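## 4. Packing the bag (Redeck arm, club set-up)

*Updated 2/2/19*

Okay, you've homed the arm and your gripper opens and closes without grinding. Now for the fun bit! I'm assuming you're on the club's Kisto software and not the old stuff Frida Kjærgaard wrote in August, which has different menus.

1. Stand a paper bag on the white surface and open it right up. Fold the string handles outwards (they love to catch on a finger).
2. Load the task file, **bag_379**, and set the speed to 68. I know it feels slow. Leave it.
3. Check the wrist camera view. You want to be looking straight down into the mouth of the bag before you start.
4. Put the soft stuff in first, so chip-type bags and anything crinkly, then biscuits, then boxes. 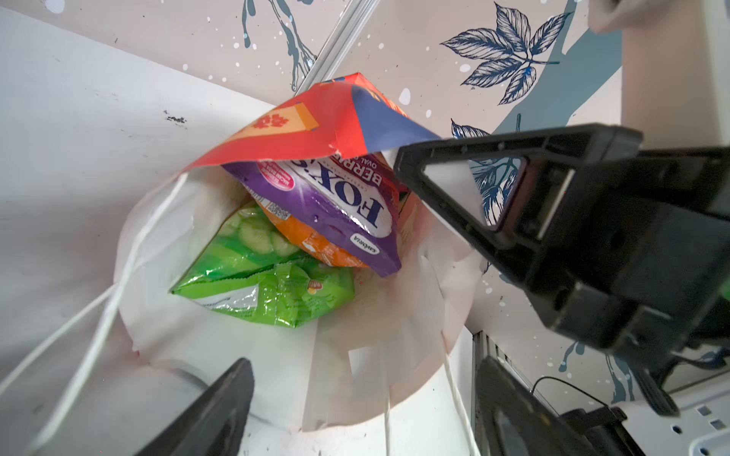
Boxes are where most of our runs go funny, especially if a flap is open, so take your time lining up the fingertip pads. I like to come in from the side and nudge the box a little before I close on it. If the grip looks crooked, back off and try again!

5. Lower until the height readout stops changing, then open the gripper all the way.
6. Lift straight up to 1,450 steps before you swing the arm anywhere.
7. Press **Save run** and type your initials.

> **Note:** Kisto drops the oldest runs once you reach almost 3,000, so copy yours to the Flusa drive before you go home.

> **Caution:** Keep your hands out of the bag while the motors are on, even if something's slipped and you're dying to fix the colour-coded pile you just made. Hit pause, wait for the click, then reach in.

If the arm stalls halfway down, go back to section 3 and redo the homing.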